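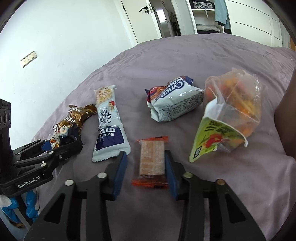

Is the Cultow handheld kit good enough to buy a second pair for the wrapped-goods work?

Good enough for small, light packages, provided the vendor sorts out the pad wear and the export tool before we pay for it.

8th June, notebook entry, N. Endale

Kit under review: GenRobot.AI handheld pair, on loan, 28 days left. Compared against the Trnka single unit we have had since February. Roscoe Okafor ran the left hand, I ran the right, then we swapped.

Task was pick, lift, hold, set down. Items were snack packages on a bed sheet. Soft surface gives under the jaw tips, so approach height matters more than it does on the bench. Clear wrappers are the harder case for the segmentation pass. Glossy film with print on it segments well until it picks up a bright reflection.

Logged 138 attempts before lunch. Drops were mostly on puffy packs, where the pads close on air and the film slides. Flat wafers held when gripped across the short side. Crimped ends are a poor place to grip — they fold and the pack rotates.

Linkage play: 2 mm at the tip on the right unit, less on the left. Cultow support says to retighten the pivots and retest. Did that once, no change. Will ask for a replacement arm.

Sync between the two units held all morning. The Trnka needed a manual clap to line up, so this saves real time.

Export: the Vitora converter reads the files but loses the jaw-width channel. Roscoe has a script that puts it back from the raw log. Not something we should have to maintain.

Price: 800 per unit per month on the lease, pads extra. Flavau quoted lower but with no two-hand mode, so not a like-for-like comparison.

Open items
Pad wear after a full week, left and right separately
Retest puffy packs with a slower close
Get the jaw-width fix from Vitora in writing
Ask Cultow if spare pads ship with the second pair

Roscoe wants cans and jars added to the set. Fine by me — after the pad check.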